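Does a charity raffle need an architect?

Another appeal has come through the door from the Hallasthorpe hospice fund, and this time the prize is a house design. Guto, the practice behind it, will draw up an extension for whoever holds the winning ticket. Tickets are £3 each. I bought 2, and I still have my doubts.

A drawing is the cheap part of any building job. The winner will need a builder, a survey and probably a loan, and the leaflet is silent on all of that. 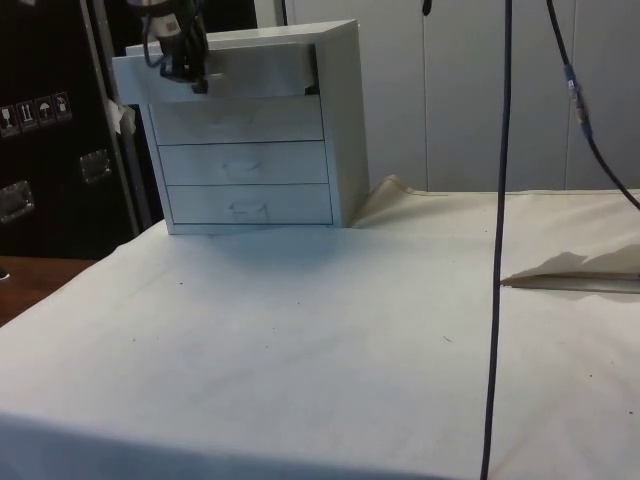

Opinion | Giving

Last October Ustero ran a similar draw and sold 80 tickets. I would like to know how much reached the fund after printing and the launch evening. I asked twice and got a brochure.

Perhaps Guto will do better. Publish the sum raised - and the costs beside it - and I'll buy more. Until then my money goes straight in the tin.

July 2020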